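Week 6 notes: Tree structures in library catalogs

Hi all, these are my notes from the afternoon session, tidied up a little for those of you who missed it. Bring your printout of the Mellgate list next time, please, I only have 30 spare copies and they go fast!

Last week we looked at flat lists. A flat list is fine when your collection is small (the Mellgate reading room had 84 titles when it opened, and one typed page did the job). By the time it reached 943, people were giving up halfway down and asking at the desk. So the staff did what almost everyone does and started sorting things under headings, then headings under headings.

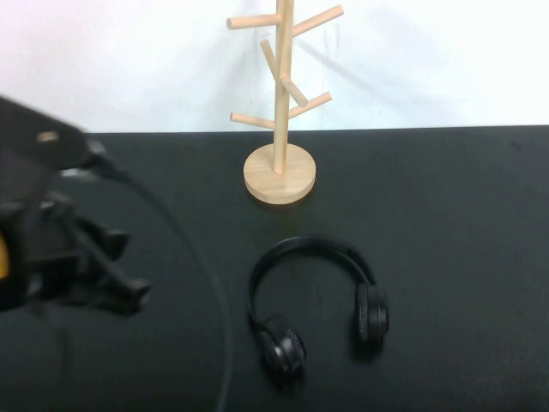
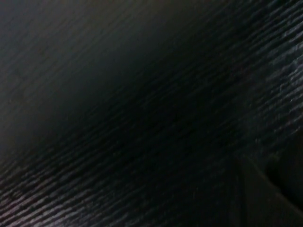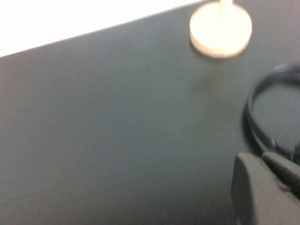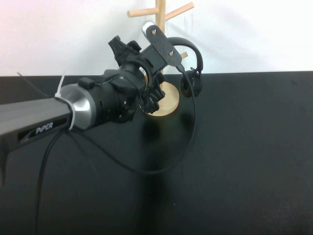 The first thing to settle in any catalog is what sits at the top level, and I'd like you to argue about this in your groups before you touch a single card. Mellgate went with subject. The Rurkau collection went with language first and subject second, and it works nicely for them, but a reader who wants everything on beekeeping has to look in three places. When I sketch a scheme on the board I draw it a lot like the wooden mug tree, one upright pole with pegs coming off it at different heights, and then I have to remind myself that a real catalog keeps going: pegs on the pegs, and more pegs on those. My own first scheme had seven levels and was a misery to use.

Now, the Barbieri rule. It says a heading should be split once it gets too long to read in one go. Cosimo Serra tried it on the Rurkau cards and ended up with 436 headings, a good many holding one lonely book each. His fix was to set a minimum as well as a maximum, and I'd do the same.

Cross-references are the other big topic. A book on the history of bread could go under food or under history, so pick one and leave a "see also" card in the other. Don't file two full cards! Sooner or later someone corrects one and forgets its twin.

For next time: read the Bruven chapter up to the bit on renaming headings, and draft a top level for your own bookshelf. Five headings at most. Pencil is fine.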